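Weltness

Weltness is a startup and training program that teaches adults to write software for small hardware, with a focus on people who left school before finishing or who changed careers late. It was founded in Branddale by Percy Arango, a former bus mechanic, and Ilídio Ramalho, a high school math teacher. The company is best known for the Plolcombe board, a beginner's circuit board that fits in a shirt pocket, and for its lively evening courses, which have drawn students from well outside the town.

Background

Arango taught himself to program on night shifts, mostly by taking apart the diagnostic tools used at the bus depot. He met Ramalho at a repair fair, where the two argued for most of an afternoon over the best way to explain a loop to someone who had never written one. Ramalho favored counting songs. Arango favored windshield wipers. The first Weltness workbook uses both, and the wiper chapter remains a favorite among former students!

The pair began with six learners in a room above a print shop. Everyone brought a laptop, or borrowed one from Ramalho's school, and the opening course ran for 18 evenings. By the end, all six had built a working device of their own choosing: a plant alarm, two doorbells, a bread-proofing timer, a bicycle light and a remarkably loud egg timer. The egg timer's design was later adapted as the second project in the workbook.
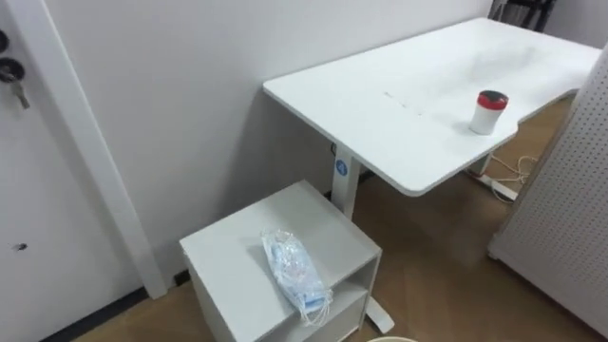 Early funding came from course fees and a small loan from Arango's sister. The founders turned down an offer to move the company to a larger city, and Arango has often said in talks that the best classroom is one a student can reach on the last bus home. Branddale's last bus leaves at 10:15 in the evening, and classes still finish at ten.

The Plolcombe board

The Plolcombe board grew out of a simple frustration. Beginner kits of the time came with thick manuals and dozens of loose parts, and new students spent their first evening sorting pieces. Ramalho sketched a board with the most useful parts already attached: a light, a buzzer, two buttons, a temperature sensor and a small dial. It takes its name from the lane where he was living when he drew it.

The first production run was 700 boards, assembled in batches by a local electronics shop. They sold out before the following November, many of them to public libraries, which lend them out much like books. A second version added a sturdier power connector and printed labels on the underside — a change students had been requesting from the very start. The labels are in large type, and the buttons are spaced widely enough to press with gloves on.

Programs for the board can be written in a block editor or as plain text, and the learner can switch between the two at any point. Changing a block changes the matching line of code right away, so it is easy to see how each idea looks in writing. Many students move to text within a few weeks, though some experienced users still plan their projects in blocks first.
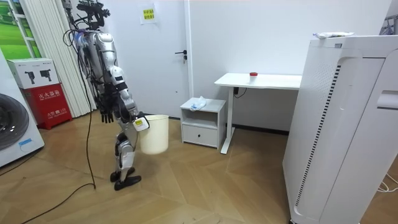
Teaching method

Weltness courses are built around what the founders call open benches. Each session starts with a short talk, after which learners work on their own projects while instructors move from person to person. There are no grades. At the end of the course, each student gives a short demonstration to friends and family, and broken projects are just as welcome as finished ones. Some of the most popular demonstrations have been cheerful accounts of bugs that took weeks to find.

Former students are invited back as bench partners, a paid role that involves sitting with newcomers for the first few evenings. A bench partner must have completed at least one full course and 40 hours of supervised practice.

Grīnberga edition

The Grīnberga edition of the workbook is a rewritten version for independent learners, named after the typeface designer whose lettering appears on its cover. It drops the group exercises and adds longer worked projects, including a weather station and a wonderful little music box that plays whatever melody the reader types in. Answers are printed upside down at the foot of the page, an idea Ramalho borrowed from the puzzle books he loved as a child.

See also

Block-based programming
Adult education
Single-board microcontrollers
Library lending of tools and equipment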